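How I finally got my thesis notes to behave

Oct 25, 2024

I have been promising to write this post since June, when my friend Ida Lindemann asked me over coffee how I keep track of everything I read, and I gave her such a rambling answer that she laughed and told me to put it on the blog. So Ida, I hope you're reading, and I hope you brought a snack, as I do go on a bit when it comes to this subject!

I'm in the third year of my doctorate now, writing about how small towns kept their market records, with Prestthorpe as my main case. For the first two years my notes lived absolutely everywhere. I had paper notebooks, a folder of text files with names like "new ideas 2 REAL", comments in the margins of PDFs, and a shoebox of index cards that I was rather proud of and never opened. When my advisor, Knut Gerlach, asked me for the source of a quote in my second chapter, it took me most of an afternoon to find it. It was in the shoebox, of course.

After that I tried Trandard, which a lot of people in my department swear by. It's a lovely program, and I spent a very happy week picking colors for my tags. By the end I had 123 tags and still couldn't find anything (I had one tag for "markets" and another for "market"). I don't blame the software one bit. 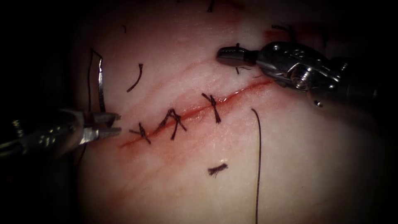

What I do now

These days I use Vovudley for the notes themselves and a plain word processor for the drafts, and that's the whole setup. Every book or article gets one note. At the top go the author, the title and the page range I read, and below that I write what I think the author is saying, in my own words, before I allow myself to copy a single quote. I know that sounds strict, but I used to paste in whole paragraphs and feel as if I'd done a good day's reading, and then a month later I'd have no idea why I had wanted them.

Quotes come after, each with its page number right next to it. I type the page number first. It's a silly little habit, but I haven't lost one yet.

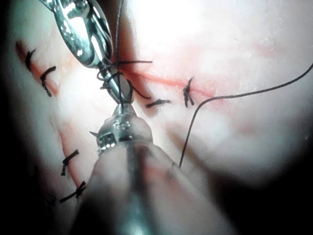 The tags survived, in a much smaller way. I have 20 of them on a sticky note beside my monitor, and if I want a new one, an old one has to go. I've swapped out "taxes" twice and brought it back both times, so perhaps I should just accept that this is a dissertation with taxes in it.

Turning all of this into a chapter is still the part I find hardest. I make a rough outline first, usually eight headings or so, and then I go through my notes and drop the title of each one under the heading where I think it belongs. Some headings end up with a huge pile and some stay bare, and it's a good thing to learn that before you've written thirty pages! For my third chapter I had 35 notes under one heading and a single lonely article by Schmieder under the next, so I split the first and folded the second into the introduction.

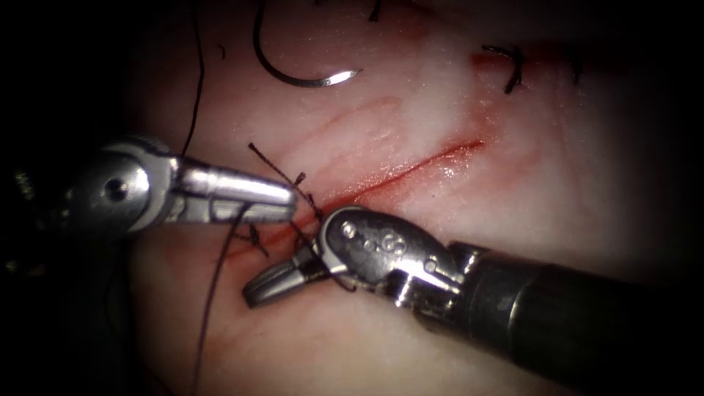

Once the notes are sorted I close Vovudley completely and write from the outline, leaving a pair of square brackets wherever I need a citation. Filling in those brackets is my evening job, with tea and the radio on. Knut thinks I should do it as I go, and he may well be right, but I lose my thread every time I stop to look something up, and then I'm reading about grain prices until bedtime.

I still keep one paper notebook, by the way, for thoughts that come to me on the bus. On the first of each month I type up whatever seems worth saving, and the rest can stay where it is. The shoebox is on top of the wardrobe. I haven't had the heart to go through it, but if any of you have typed up old index cards and have tips for reading your own terrible handwriting, please leave me a comment.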